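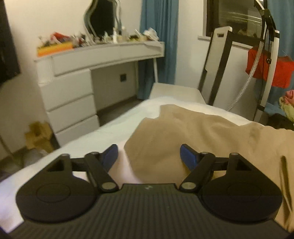
How to Make a Bed in a Small Bedroom

By Marjorie Dawber
Updated Aug 17, 2020

A small bedroom looks messy the moment the bed does. Making it takes 3 minutes once you have the order down, and you can do most of it from one side.

What you need
A fitted or flat bottom sheet
A blanket
Your pillows

Clear the bed first
Take the pillows off and put them on a chair or on top of the dresser. Pull the blanket all the way off too. Trying to fix the sheet with a blanket bunched up on one half never works well.

Smooth the sheet
Start at the head of the bed. Tuck both corners, then walk to the foot and pull the sheet toward you until the wrinkles flatten out. If the bed has a footboard, push the sheet down between the board and the mattress with a flat hand. White sheets show every crease, so run your palm from the middle out to each side. Colored ones are more forgiving.

Shake out the blanket
Hold the blanket by two corners and give it a good shake. Lay it across the bed with one edge at the foot, then pull the rest up toward the pillows. Check that it hangs the same on both sides – a low footboard makes this easy to see from the end of the bed. Soft blankets hold their folds, and a second shake usually takes care of it.

If the blanket is still badly creased, put it in the dryer on low for 10 minutes.

Finish the foot
Tuck the bottom edge in, or leave it loose if your feet get warm. Iara Quezada, who taught me to make a bed at the Merncombe guesthouse, always left it loose in May and tucked it again in the fall.

If there is a vanity near the bed
Close the drawers before you start so you don't catch a hip on them. Shake the blanket away from any mirror standing on top, and wipe the vanity last. Lint from the bedding settles there.

Put the pillows back and you're done. Wash the sheet weekly and the blanket once a month.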